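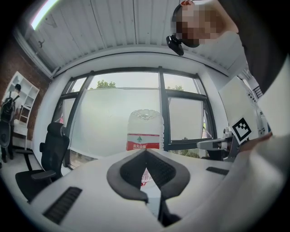

Pramow town council has opened its books a good deal wider than before, and from this week anybody with a phone or a library ticket can look up what the town buys, who it buys from and how much it pays. The new public register went live on 23 Nov 2018 with 1605 entries in it, covering every order placed by the council's own departments since the spring. The big items are there, as you would expect, with the resurfacing of the Hilenero road and the new boiler for the swimming baths near the top of the list. The part that has got people talking over their tea, though, is the small stuff, which used to be lumped together under "sundries" and never looked at again. A large plastic bottle of water with a red-and-white label, the kind of thing that stands on a desk through a long afternoon, would now get a line to itself if the council paid for it, with the price and the name of the shop beside it.

The idea goes back to May, when the council asked residents what they would most like to know about the way the town is run and received 1181 replies, a very handsome number for a place of Pramow's size. Plenty of them wanted to talk about bins and buses (they always do, and quite right too), but the request that came up more than any other was for a plain list of spending that could be read without a degree in accounting. People said they had tried the old yearly statement and given up by the second page. One reply, quoted in the council's own notes on the survey, asked simply to be told "where the money goes, in words my mother would use".

So the register has been kept as simple as it can be. Each entry has four parts: what was bought, which department asked for it, who supplied it and what it cost. There is a search box at the top and the whole list can be downloaded if you would rather sit down with it properly. The pages were built by Plastis, a small software firm with an office above the old corn exchange, which also looks after the booking system for the town's playing fields. The code numbers that used to fill the left-hand side of the statement have gone, and very few tears have been shed over them.

The council has also promised to keep the register fresh. New orders are to appear within 25 days of being signed, and if one is held back for any reason the line will still be shown, with a note saying why and when it will be filled in. Orders that touch on the care of children or on a person's health will have the private details taken out, but the sum will stay. 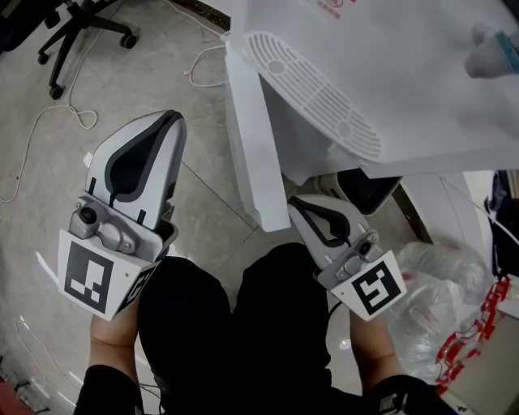 What can residents do if they find an entry that looks wrong?

They can use the "ask about this" link beside the entry, or fill in a paper slip at the town hall desk. The department that placed the order has to send a written reply, and both the query and the reply are then shown on the register, with the resident's name left off.

A few queries have already come in, according to the council, most of them about the price of printer paper and one about a bench in Egan Gardens that had been entered twice. The second entry has been taken down and a short correction put in its place, so anyone who spotted it can see what happened.

For those who prefer paper, or who would just like somebody friendly beside them the first time they have a go, the central library is keeping a printed copy on the reference shelves and will help anyone who asks at the counter. Drop-in sessions will run in the upstairs reading room through the winter, with tea and a biscuit, and there is no need to book. The neighbouring parish of Hilenero, which shares a few services with the town, is watching closely and expects to decide in the new year whether to add its own spending to the list.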